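Folding textured towels so the hems line up
Household > Laundry and Linens

eusebio_lozano
I bought a set of bumpy-weave terry towels in March and I can't get a neat stack out of them. The flat band along the edge behaves differently from the rest. I fold in half, the two hems sit close but never quite on top of each other, and by the third fold the whole thing leans. The shelf is 38 inches wide, so I need them in thirds.

I do it on a bare white surface because on the bed everything slides.

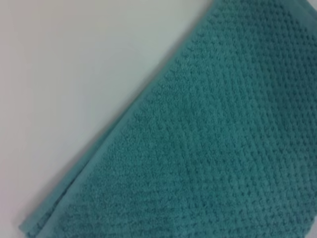
What I've tried so far is matching the corners first and then smoothing toward the middle. It works on my old flat towels. On these the layers creep apart while I smooth.

Eusebio

dovov_874
Stop smoothing. Raised weave grabs the layer under it and drags it. Lay the top half down from above, pat it, leave it.

montes_linens
Disagree with dovov. If you only pat it you trap air and the stack is twice as tall. Smooth it, but from the fold out to the hem, so any extra ends up at the edge where you can see it.

My guess is the band shrank more than the middle. Mine from Laltov did that after 7 washes. You can tug the band lengthwise while it's damp and it comes back a bit.

dovov_874
Tugging a hem is how you pop the stitching. I wouldn't.

montes_linens
Tug, not yank. I have done it for years – no popped stitching yet.

kbrivov
Are these the 400 gram ones? The heavier the towel, the less it matters if the hems match. Fold them so the hem edges face the back of the shelf and the round fold faces front. You won't see the mismatch.

eusebio_lozano
No idea on weight, I threw the tag out. Tried three tonight going from the fold outward and two came out straight. Going to turn the hems to the back for the other one. Not tugging anything yet.

dovov_874
Try one my way too before you decide.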